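Room Care and Staging, handout 2
R. Magaña

Carry over from last time: you all skipped the wall side. Dust hides there. Do it first.

Sitting area, order of work
Top of table before anything under it. Pale tops with a shine show every smear, so wipe along the long side, then once around the curve. Dry cloth after. Small things (plant, tissue box) come off, get wiped, go back to the far edge. Pull one tissue up so it stands. Artificial plants: soft brush, no spray.

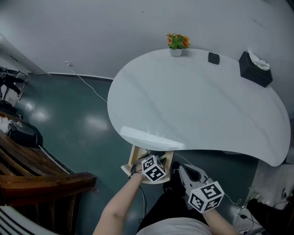

Trays and boxes kept under a table get pulled all the way out, emptied, put back with the edge parallel to the tabletop. Chairs last. Leave enough room to sit down without moving the chair, around 40 cm is what the Porau sheet says, see p. 12. Cables: along the wall where you can, never across the walking line. Unplug at the plug, dont yank.

Papers left on a cabinet: square the pile, do not read, do not sort. Bags stay where the owner put them.

Corridor and stairs
Railing from the top down. Each slat has two faces plus the edges, and most people do one. Newel posts get handled the most so change your cloth before them. Bins: empty, fresh liner, back against the wall. Floor is done walking backward toward the door you leave by.

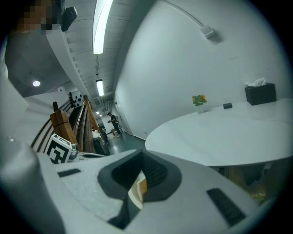 Department of Household and Hospitality Studies, Plosham

Lights on for the final check, all of them. Polished floors look clean in dim light and then they dont. Crouch at the far end and look along it.

Stools and small boxes off the floor before mopping, back agian when dry.

For February: reading is Kadska, start at p. 278. Bring own cloths, 2 colors. Sign up sheet for the practical is outside the Palacios room.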